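The Level at Mundmont

The bus to Mundmont left Liditz at a quarter past six, and Kiprono Mwaipopo was the only person on it who had brought a chair. It was a kitchen chair with a cane seat. He put it in the aisle beside him and held it by the back when the bus turned.

The driver looked at it in the mirror but let it ride for free.
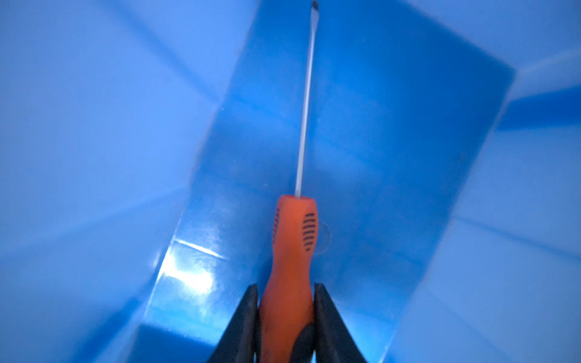
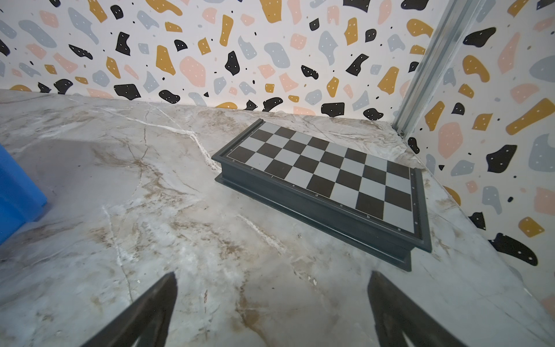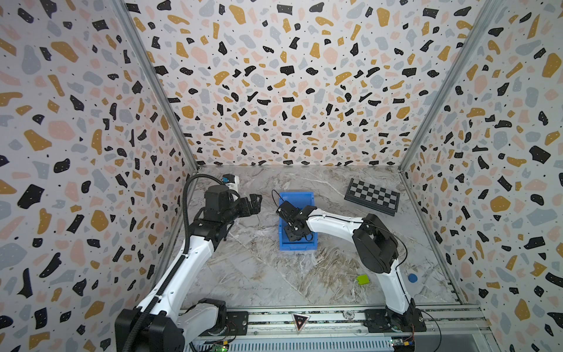

Mikton Evening Writers, Prose Group

The chair had belonged to his aunt. She had kept the lock at Mundmont for 30 years, and she had sat in it every evening with the logbook on her knees. When she moved to the apartment in Liditz she took the chair and left the logbook, and now she wanted them the other way around. She had no room for the chair, she said. She wanted to read what she had written.

"They won't just hand it to me," Kiprono had told her.

"Give them the chair," she said.

It was August and the canal was low. He walked down from the bus stop with the chair upside down on his head, the seat resting on his hair and the legs pointing up. A dog followed him as far as the bridge. From there he could see the lock house, which had been painted green, and a woman on a ladder cleaning the gutter.

"We don't buy furniture," she said.

"I'm not selling it. It came from here."

She climbed down and looked at the chair. She turned it over and found the number 188 burned into the underside of the seat rail. She went inside without a word, and he heard drawers being opened. When she came back she had an inventory sheet, brown along the folds.

"One chair, cane," she read. "Number 188. Missing since 2000."

"My aunt took it."

"Your aunt was Mwaipopo?"

"She still is."

The woman's name was Pan. She had been at the lock for two summers and she had heard of his aunt from the boatmen, who said she could tell the level by the sound of the water coming through the gates. Pan had tried to learn this herself. She had stood on the gate with her eyes shut many times and had never once guessed right.

She set the chair on the landing, where there were two pale marks in the stone that might have been from the front legs. She sat in it, then she got up again and let him sit.

"What did you come for?" she asked.

He told her about the logbook. She said there were a good many of them and they all belonged to the canal office in Mikton. He would have to write to the office, and the office would write back in the spring. She said this while looking at the water.

A boat came up then, a narrow one with bicycles on the roof. Pan went to the gates and Kiprono helped her push. The beam was heavier than he had expected and his shoes slipped on the bricks. The man on the boat asked how deep it was above the lock, and Pan went to the gauge board, but a mat of weed had drifted against it and she had to find a pole.

"Wait," Kiprono said. He had spent every school vacation of his life in that house. He listened. The water coming through the gates had a flat sound, with something knocking under it.

"Low," he said. "But he'll get through if he stays left of the willow."

Pan cleared the weed and read the board. She wrote the figure down and did not tell him what it was. To the man on the boat she said, "Left of the willow."

They watched him go. He kept left. The bicycles brushed the leaves, and then the boat was around the bend.

Pan made tea in the kitchen, which had the same stove but a new floor. While it was cooling she went up to the attic and he heard her moving boxes over his head. She came down with dust on both sleeves and one logbook, a thick one with a cloth spine. She put it on the table between them.

"It has 356 pages," she said. "I'll want all of them back."

"When?"

"When she's done with it."

He opened it in the middle. His aunt's handwriting was small and leaned backward. Level, wind, boats up, boats down. At the end of each day there was a line that had nothing to do with the canal. Burned the onions. Kiprono has a fever. Saw the heron again, same post. He read a few of these and closed the book.

The last bus was at eight. He walked up to the stop with the logbook under his shirt in case of rain, and the dog came with him from the bridge. When he looked back, Pan was sitting in the chair on the landing with her eyes shut and her head turned toward the gates.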